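Cataloguing Undated Items in a Village School Archive

Student project report, local history module
Author: Elibariki Rweyemamu

1. Purpose

The project set out to produce a usable catalog for the paper records left by the former village school at Stistitano. The records had been stored in boxes after the school closed and had no index. They include attendance registers, log books, sewing samples, exercise books, and a quantity of loose sheets with no date and no name.

The work was limited to one term. Scanning was left out of the plan at an early stage, and the report deals only with sorting, dating and description.

2. Method

The boxes were opened in the order in which they had been stacked. Each item received a temporary number in soft pencil on a paper slip, never on the item itself. The original order was written down before anything was moved, as two items lying together in a box may have been used together.

Three levels of dating were allowed: stated, inferred and unknown. A stated date had to be written on the item. An inferred date needed support from a second record, normally the log book kept by the head teacher. Everything else was marked unknown, even where the paper or handwriting suggested a period. 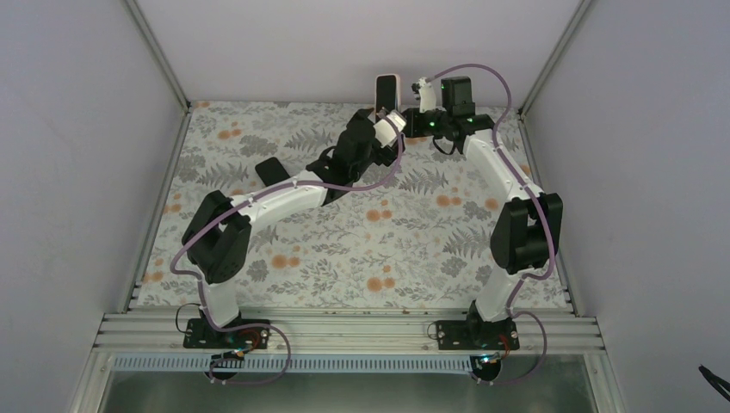

Sewing samples and covered exercise books gave the most trouble, as they rarely carry writing. For these the description has to do the work of a title. The first draft of the catalog used entries such as "cloth, flowered", which would not let a reader tell one piece from another. The revised rule asks for the ground color first, then the plant forms, then any accent color and its placing. Applied to the printed surface in the picture, the entry would read: pale gray-white ground; gray fern fronds, leafy sprigs and rounded blossoms; small orange flowers, some in pairs, one single at right. An entry of this length can be checked against the item in a few seconds.

3. Results

The catalog now covers 17 registers and 9 log books, together with the loose material. Of the registers, 5 had lost their covers and were dated from the log books by matching the names of new pupils. Surnames were a weak guide. Hullik and Baysal both occur in most of the registers, and the same first names come up again in later years, so a match was accepted only when the date of admission also agreed.

2 log books overlap by several months. The second seems to be a fair copy of the first, with some remarks on discipline left out. Both were kept and cross-referenced.

4. Problems

The spelling of place names was not consistent. The outlying farm of Ustard appears in several forms, sometimes on the same page. The catalog keeps the spelling of the source and adds the modern form in brackets.

Pencil entries in the oldest register are faint - a low side light made some of them readable, but a number of admission dates remain blank in the catalog.

5. Further work

The loose sheets still need to be compared with the exercise books for handwriting. The entries marked unknown should be shown to former pupils before any date is added, and the name of the person giving the information should be recorded with it.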